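Le bac gris, ou comment j'ai fini par aimer le bazar

Chez ma grand-mère, il y avait un tiroir. Chez mes parents, une corbeille en osier sur le buffet. Chez moi c'est un bac, un grand bac gris, ouvert, pas joli du tout, et depuis le mois d'octobre je ne parle plus que de lui à qui veut bien m'écouter (mes collègues commencent à changer de trottoir).

Je vous raconte. On a déménagé à la fin de l'été, quatre pièces à vider, deux enfants, un chat qui dormait dans chaque carton dès qu'on l'ouvrait. J'avais tout bien étiqueté : cuisine haut, cuisine bas, salle de bains, jouets Lou, jouets Tim, papiers. Et puis les trois derniers soirs, comme tout le monde, j'ai craqué. J'ai jeté dans ce qui me tombait sous la main tout ce qui traînait encore, sans regarder. Les derniers cartons portaient tous la même mention au feutre : DIVERS. Il y en avait un qui disait même DIVERS DIVERS !

C'est Neema Muli qui m'a sauvée. Neema range chez les autres, c'est son métier, elle a appelé sa petite affaire Bridoreo et elle se déplace avec un rouleau de scotch au poignet comme d'autres portent un bracelet. Je l'avais rencontrée pour un tout autre article, sur les caves d'immeuble, et je l'ai rappelée un matin en lui disant que je n'arrivais plus à entrer dans mon bureau. Elle a ri. Elle est venue le lendemain à huit heures et demie, elle a regardé le mur de cartons et elle m'a demandé où était mon plus grand bac.

Sa méthode tient en peu de mots. On ne trie pas un carton DIVERS dans le carton, on n'y voit rien, on farfouille, on retombe toujours sur la même pelote de câbles. On ouvre les cartons à plat pour protéger la table, on pose le bac dessus et on y verse une petite quantité de choses. Petite, elle insiste beaucoup. Le fond du bac doit rester visible entre les objets. Ensuite on prend ce qui vient sous la main, et on ne repose pas : soit l'objet part dans une pièce, soit il part au don, soit à la déchetterie. Pas de quatrième tas. Moi j'ai évidemment essayé de faire un quatrième tas, « à réfléchir », et elle me l'a renversé dans le bac sans un mot.

J'ai tenu le compte, parce que c'était mon sujet et que je suis comme ça. Dans le premier carton DIVERS, 126 objets. Dans l'ensemble des cartons, 1 779 ! J'ai relu mon carnet plusieurs fois. Là-dessus, 191 sont partis directement à la poubelle : stylos secs, élastiques cuits, notices d'appareils que nous n'avons plus depuis longtemps. J'ai retrouvé la clé d'un cadenas de vélo (le vélo, lui, a été volé à l'ancienne adresse, avec le cadenas), une boîte Cruickshank remplie de boutons et la vis manquante de l'étagère que j'avais fait réparer au printemps. Quarante euros, la réparation. Passons.

Ce que j'ai aimé, et je ne m'y attendais pas, ce sont les mélanges. Un carton de cuisine, ça ne raconte pas grand-chose, on sait ce qu'on va y trouver. Mais une poignée de divers étalée au fond d'un bac, c'est presque une journée de la maison. Le flacon à bec qui a servi une fois pour des crêpes, la brosse à cheveux qu'on a cherchée tout un dimanche en s'accusant les uns les autres, le chiffon qui a fait les vitres, le jouet dont on croyait qu'il était resté chez les cousins. Tout ça vit ensemble dans nos fonds de placard et on ne le voit jamais côte à côte.

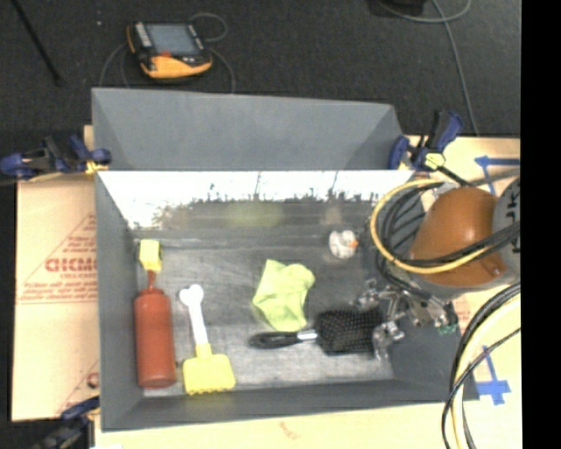 La brosse, d'ailleurs, pose un problème à elle toute seule. Neema la range dans la salle de bains, comme une personne raisonnable. Moi je soutiens que dans une maison avec des enfants, une brosse à cheveux vit dans l'entrée, près des manteaux, parce que c'est là qu'on s'aperçoit à huit heures dix que quelqu'un a un nid sur la tête. On en a discuté un bon quart d'heure, très sérieusement, assises par terre. J'ai gagné. Elle a noté l'idée dans son cahier et je n'en suis pas peu fière.

Pour les chiffons elle a été intraitable : deux par pièce d'eau, les autres au don s'ils sont beaux, à la découpe s'ils ne le sont plus. Les flacons souples, on les garde si on se souvient de la dernière fois où on les a remplis. Et pour les petits jouets, on laisse décider les enfants, mais devant le bac et un par un. Tim a donné la moitié des siens sans ciller. Lou a pleuré pour un cube, on a gardé le cube.

Côté matériel, n'allez pas vous ruiner. J'avais repéré les jolies caisses empilables de chez Skornavance, avec couvercle et petites roulettes, et Neema m'a arrêtée net : un couvercle, et votre divers redevient un carton fermé. Prenez large, prenez bas, prenez moche. Une couleur unie aide beaucoup, le gris est parfait, tout ressort dessus, même les petites choses claires qu'on rate sur une table en bois. Le mien vient d'un déstockage Plukell, il est déjà tout rayé au fond et je m'en moque complètement - on ne va pas l'exposer dans le salon.

Depuis, il est resté dans le bureau. Une fois par mois, après le goûter, je fais le tour de l'appartement avec les enfants et on y met tout ce qui n'est pas à sa place. On s'assoit, on verse le jus de pomme, et on y va. La dernière fois on a mis vingt-cinq minutes, en comptant une dispute pour une gomme. Le chat, lui, attend qu'on ait terminé pour s'installer au fond.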